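Issued April 18, 2020, by the Dollmont Household Advice Office. Replaces the leaflet of last August.

# Care of Wooden Tables and Everyday Plates

Residents of the Dollmont buildings are eating at home more often this spring, and the office has received many letters on the subject of table surfaces. The advice in this leaflet applies to the light wooden tables supplied with furnished apartments and to most tables of similar finish. It was prepared by Adaeze Bashir and reviewed by Adoración Marín of the furnishings section.

## Daily cleaning

Wipe the table after each meal with a cotton cloth wrung out in warm water. Follow the grain from one end of the table to the other. A circular motion pushes crumbs into the surface and leaves fine scratches that show in low evening light.

Dish soap may be used in small amounts: two drops in a quart of water. Go over the table again with a clean damp cloth, then dry it with a towel. Vinegar, bleach and scouring powder should be kept off oiled and waxed wood altogether. Residents who need to disinfect a table should first try the product on the underside, leave it for the time stated on its label, and check the color the next day.

## Plates and other tableware

Most scratches reported to the office come from the unglazed ring on the bottom of a plate. Run a fingertip around the ring. If it feels rough, rub it lightly with fine wet sandpaper (wear a dust mask and keep the ring wet throughout), then wash the plate as usual. Felt dots are not recommended for plates, as they come off in the dishwasher.

Lift plates when moving them – do not slide them. A plate with a slightly raised rim is suitable for crafts and children's building pieces as well as for food, and keeps small parts from rolling onto the floor. Plates used for glue or paint should be marked on the bottom and not returned to the kitchen. 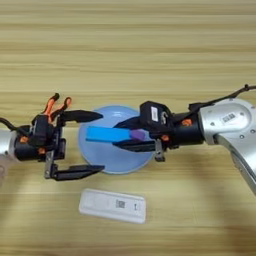 ## Heat rings and water marks

White marks are caused by moisture held in the finish and can often be removed at home.

1. Allow the table to dry overnight with nothing on it.
2. Lay a folded cotton cloth over the mark and pass a warm iron across it, without steam, for no more than eight seconds.
3. Lift the cloth and look. Repeat if the mark has grown fainter.
4. Rub in a little furniture wax when the wood is cool, and buff along the grain.

Dark marks have gone below the finish. Please do not sand them. Report them to the furnishings section on Form 26, giving the apartment number and the size of the mark.

## Oiling

Oiled tables need a fresh coat twice a year. The office stocks Brudura table oil in small cans, and Markura paste wax for tables that have been waxed before. The two should not be combined on one surface. Apply the oil thinly, wait 15 minutes and take off all that has not soaked in.

Used oil cloths can catch fire by themselves if left in a heap. Spread them flat outdoors until they are fully dry and stiff, or place them in a metal can filled with water and close the lid. They must never go into the laundry room bins.

## Supplies and inquiries

Oil, wax and cotton cloths may be requested by telephone at extension 489. Orders are left at the door of the apartment. The Okafor Street storeroom remains closed to visitors until further notice – returned cans will be accepted when it reopens.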